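Small Spaces > Kitchens > Moving into 592 square feet and I am SO excited, what do I keep?

milagros_b
Joined: November
Posts: 17

Hi everyone! Long-time reader, finally posting. We got the apartment in Nastthorpe!! It's 592 square feet for two adults and a very large cat, and the kitchen is one wall: sink, four-burner stove, a fridge that comes up to my chin, three drawers and two upper cabinets that don't go to the ceiling. It also has a window over the sink that gets the morning sun and I would have signed the lease for that alone.

We're coming from a house with a pantry you could walk into, so a lot has to go. I've been sorting for a week and I keep getting stuck on the counter-or-cabinet question. My theory is that anything we touch every single day can live out in the open and everything else has to fight for a shelf. Coffee things out, mugs out, knives on the wall, baking things up high.

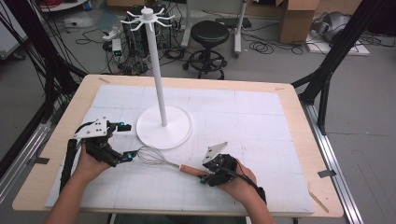

My partner thinks open storage will look like a yard sale within a month. He wants every surface clear and would happily put the toaster in a closet. We've agreed to let strangers decide, so go ahead! What did you keep when you downsized, and what do you wish you'd tossed?

Milagros Bermúdez

---

tinpantry
Posts: 1134

Welcome, and congratulations on the window! I cooked for six years in a kitchen smaller than yours and loved nearly every minute of it.

Mugs out, yes, but only the ones you use. Two people need four mugs. Mine hang from hooks under the cabinet and cost me no counter at all. The thing I'd get first is a cutting board that fits over the sink. It's like somebody handed you another two feet of counter. I had an Erkilar one that finally split and I bought the same one again the same afternoon.

Toss: the roasting pan. You will borrow one in November like the rest of us.

---

Gullwing_Dot
Posts: 88

Going to disagree with tinpantry on the under-cabinet hooks. In a short kitchen they hang right where your forehead or your stand mixer wants to be. I took mine down after the second broken mug and went to a stand in the corner. Smaller footprint than you'd think, and you can pick the whole thing up when you wipe down.

Also your partner has a point, sorry! Open storage near a stove gets greasy. Everything I had out on the left side of my burners needed washing before I could use it.

---

tinpantry
Posts: 1134

Fair on the grease. I fry maybe once a month so I forget that other people do. Still say hooks. Put them at the back, not the front edge!

---

oven_mitt_pat
Posts: 240

Do you bake? That changes the answer a lot. I kept the mixer and regretted it for a year (it weighs as much as my dog and lived on the floor of the coat closet). Now I do everything by hand and I've gotten weirdly good at it. Cream, egg whites, pancake batter, all of it in one big metal bowl with a damp towel under it so it doesn't walk across the counter.

---

milagros_b
Posts: 18

Oh these are wonderful, thank you! Yes, I bake, mostly weekends, mostly out of my grandmother's binder and the Ní Mhurchú bread book, which is falling apart at the soda bread page.

Pat, you may have just talked me out of the mixer. I went through the utensil crock last night and made a one-of-each rule. One spatula, one ladle, one good wooden spoon, one whisk. I had been hanging on to so many duplicates from back when we both moved in together with our own full sets, and it felt fantastic to let them go to my niece, who's starting college and thinks a fork is cookware.
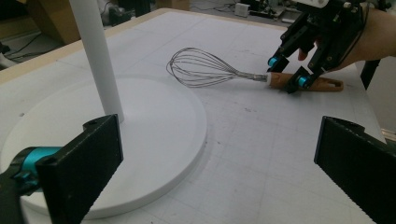 The rule does fall apart at sheet pans. I want two and I refuse to be reasonable about it. Cookies need a pan going in while a pan is coming out! Has anybody found a good way to store them upright in a narrow cabinet?

---

Gullwing_Dot
Posts: 88

Two sheet pans is completely reasonable. Tension rods, front to back, the short kind meant for curtains. Cheap, no drilling, and you can slide the cutting boards in there too.

One whisk I'd argue with. I keep a tiny one for salad dressing and hot chocolate and use it more than the big one.

---

oven_mitt_pat
Posts: 240

A fork does dressing just fine, Dot.

---

Gullwing_Dot
Posts: 88

A fork does lumpy dressing!

---

rhubarb_lane
Posts: 402

Jumping in from the other side of the argument. We moved 3000 miles with almost nothing and bought things only when we'd missed them three times. First month was one pot, one skillet, one knife. I expected to hate it and it was the most fun I've ever had cooking. You find out fast what you reach for. I never did replace the colander (lid, tilted, careful hands).

So maybe box up the maybes, label the box and leave it in a closet until spring?

---

tinpantry
Posts: 1134

Draining pasta with a lid is how I burned my wrist. Keep the colander. Get one that folds flat, Cisley makes one and it fits in the drawer under the foil.

---

milagros_b
Posts: 19

Keeping the colander, boxing the maybes, and the partner has accepted mugs on the counter if the toaster goes in the cabinet. He read the whole thread over my shoulder and says he's Team Dot on the grease, so nothing is going on the stove side.

Tension rods are on the list for tomorrow. Does the short kind hold up under cast iron, or should that stay on the stove?

---

Gullwing_Dot
Posts: 88

Leave the cast iron on the stove. Rods are only for keeping things standing up, they won't take real weight. And please post the window once you're in!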